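Chapter 4
Needles, twine and the first stitches

By the time you reach this chapter you should have a stripped frame in front of you, webbed and covered in hessian, and probably a sore thumb from the magnetic hammer. Good. You're about to put the hammer down for a while and do some sewing, and if you're anything like I was, you'll be dreading it. I came to upholstery from joinery and I thought sewing was the bit I could get somebody else to do. Then I spent a winter in Magnus Kinnear's workshop, where the hammer lived on a high shelf and you had to ask for it.

Magnus started every new pupil on the same thing, a square of hessian tacked over an old picture frame, and a needle far too big for it. You sewed rows until he stopped sighing. I did mine on a Saturday with the radio on and I can still remember the smell of the twine, which he ran through a lump of beeswax so old it had gone nearly black. (I have the lump now. It's smaller.)

So what's in this chapter? We'll sort out the needles first, then twine and how to wax it, then bridle ties, which hold your stuffing down, and after that the slip knot you'll use for the rest of your life. Blind stitch and top stitch get a chapter to themselves, so if you've skipped ahead hoping for a nice crisp front edge on your seat, it's Chapter 5 you want, but do please come back.

4.1 Which needle, and when

You can do nearly everything in this book with four needles. I own a silly number more than that, and so will you in the end, but start with these.

The double-ended needle, or double-pointed if you learnt from somebody fussier than me, is the long straight one. It has a point at both ends and an eye near one of them, so you can push it through a stuffed seat, stop before the eye comes out of the far side, and send it back again without turning it round. Mine is a ten-inch one. Keep a cork on each end when you aren't using it, and never, ever leave it lying on the bench under a bit of scrim.

The regulator isn't for sewing at all. It's a fat steel spike with a flattened end, and you use it to poke about through the scrim and tease the stuffing to where you want it. You'll use it far more than you expect. I reach for mine even when I'm opening the post.

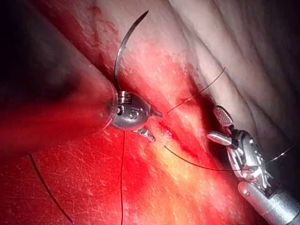

Curved needles are the ones that frighten people, and I do understand why, as they never seem to go where you're looking. You need two, a spring needle, which is the heavy one, and a fine half-circle for slip-stitching your outside back and closing corners. What makes them so useful is that you can work with only one side of the job. Your hand can't get behind the cover once it's on the chair, so the needle has to go in and find its own way back up to you. Surgeons have the same trouble and the same answer, and you can see it in theirs: gripped low down, the arc sweeping up over the tissue to a sharp tip, with plenty of curve left clear of the grip. Hold yours back from the point like that and roll your wrist. If you push it straight, as you would a darning needle, the point dives into the stuffing and comes up somewhere daft, or you bend the thing and say something rude.

The commonest mistake I see with the half-circle is taking too big a bite. A little stitch, a gentle roll, pull it through, and slide along inside the fold for the next one. The second commonest is pulling each stitch tight as you go. Leave a few loose, then draw them up together and watch the gap close, which is still my favourite moment in the whole job!

4.2 Twine, and the business of wax

Buy decent twine. I've tried most of them over the years and I've settled on Stalska flax for the stuffing ties and edges, with a waxed linen thread for slip-stitching. The Lemano twine is cheaper and perfectly all right for practice pieces, though I find it goes hairy if you drag it through the same hole more than twice. A reel of 1000 metres sounds ridiculous, I know. Go halves with a friend if you can.

Cut a length no longer than your outstretched arms, hold one end, and pull the rest across the beeswax under your thumb. Do it twice. The twine should feel slightly tacky and stay put when you lay one strand over another. If it's leaving crumbs on your lap you've used too much, and a quick rub with a scrap of hessian will sort it out.

4.3 Before you thread up

Your practice piece for this chapter is a flat pad, roughly 40 centimetres square, worked on a bit of board or an old drop-in seat. You'll want enough hair or fibre to fill it generously, a piece of scrim with a good margin all the way round, and somewhere to sit with proper light coming over your shoulder. I use a lamp even at midday.

Mark the rows for your bridle ties in tailor's chalk, a hand's width apart, starting a couple of fingers in from the edge. Thread the spring needle with one arm-span of waxed twine and tie the slip knot at the back left corner, following the steps in 4.4. Then make the first stitch, leave a loop you can get your flat hand under, and carry on along the row. When you reach the end, stop and look at your loops before you start the next one. If your hand goes under them all with the same bit of resistance, you can bring out the hair.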